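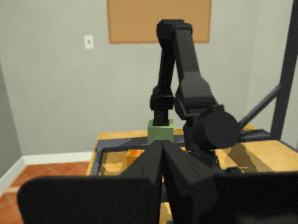
Uleo's two-arm bench from the left wrist, with the far arm down at the green cube.

Uleo 2 review: a lovely two-arm simulator with one fault you need to know about

I've had Uleo on my work machine since October and I'm very fond of it, so let me get the nasty bit out of the way early. In version 2.1 the collision stop between the two arms can switch itself off without telling you. If you only ever run things on screen, it's a nuisance. If you send your motions on to real arms, as we do at Warkham, please read the section on the fault before you do anything else.

Right, the good stuff, and there's plenty!

Uleo comes from Andix and costs £109 for a single seat. For your money you get a bench with two arms, a room around it, a box of props to pick up and a recorder that logs every joint. It was running on my ageing desktop nine minutes after I started the download. The room is far more charming than it needs to be (cork board on the wall, terracotta tiles, a little light switch) and the shadows on the wooden table are soft enough that I enjoy looking at it, which I can't say of the grey void I used for years.

The wrist views are my favourite part. You get one for each gripper, and from the left one your own fingers fill a great chunk of what you see, exactly the sort of awkward view you have to plan around on a real bench. My first task was the obvious one: green cube from the table, orange block from the tray, one arm each. With the left fingers shut you lose the bottom of the cube behind them and part of the block as well. I spent a whole happy afternoon re-angling the wrist and learned more from it than from any tutorial.

Gripping feels good too. Squeeze a block off-centre and it twists in the fingers. Come down too fast and it skates away. The old version used to glue things to the gripper the moment you got near, and I'm so glad that's gone.

The fault

We found it with a handover. One arm picks up the cube, the other comes in to take it, and if the elbows or wrists get too close both arms should freeze and a red banner comes up. Mine froze beautifully all morning. Then I reset the room halfway through a motion, ran the same thing again, and watched one forearm slide clean through the other. No freeze, no banner, and a green tick in the log at the end.

Tươi Tô, who shares my desk, thought I'd unticked something. I hadn't. We ran the handover 50 times with a mid-motion reset before each run, and the stop failed to trigger on 13 of them. The settings page still showed it as on every time. Reset with the arms parked and we couldn't get it to fail at all.

We were lucky. The bad motion had already gone across to our pair of Dimitrov arms, and Valbona Tomić was running them at crawl speed with her hand on the stop button, the way she always does. She hit it with the wrists a finger's width apart. A bruised schedule, no bent metal. At full speed it would have been a very expensive tick.

I wrote to Andix that evening. Stavros Dervishi on their support desk replied before lunch the next day, had reproduced it by teatime, and was very straight with me: the reset drops the contact pairs between the arms and sometimes doesn't rebuild them. Version 2.2 is meant to cure it. I've got the test build and haven't seen a failure yet, but I'm not calling it fixed until the proper release is out.

If you're on 2.1

Park both arms before you reset. If you've reset in the middle of a motion, close the room and load it again. Drive one forearm gently into the other at the start of a session and check the banner comes up — it's a few seconds' work. And don't take the green tick as permission to run real arms quickly. First run slow, stop button in hand.

Smaller grumbles

The tray's rim catches the fingers more than it should when you come in low. Saved camera positions vanish if you rename a room. The manual still describes the old gripping, and the search box in it is hopeless.

Would I buy it again? Yes, happily, though I'd hold off for 2.2 if real hardware is at the other end. Four stars for now. I'll add the fifth when the release lands and I've put the handover through the same runs again.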